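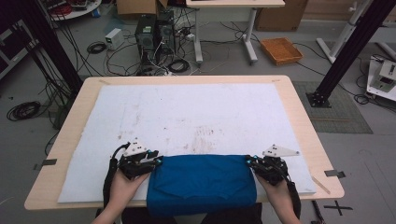

The folding gallery at Hanley began as a way of settling an argument about the napkins, and like most arguments about napkins it has outlived its usefulness. We had a heap of cloths left over from the August supper, all to be folded before Friday, and everybody in the building proved to have a method and a low opinion of the others. The royal blue ones came off worst. Folded into a fairly rectangular bundle on the white board, with a corner of dignity lost to a crease and a flap across the upper half, a blue cloth looks finished from the doorway and less so from a chair. The board has picked up its own brown and grey smudges over time, mostly towards the middle, and we have stopped pretending they will come off.

The rest of the page is for anyone who has to do this after us.

Blue cloths: fold in half, then half again, and keep the fold facing the same way all down the pile. Seven to a stack. Eight will lean.

White cloths: still in the Jitaru crate under the stairs. They iron beautifully and stain if you mention soup.

The table: light wood, rounded corners, kind to hips. Leave the big board where it is, please, as it took two of us and a short sulk to get it straight.

Numbers: around 200 folded so far, 60 sent back for another go.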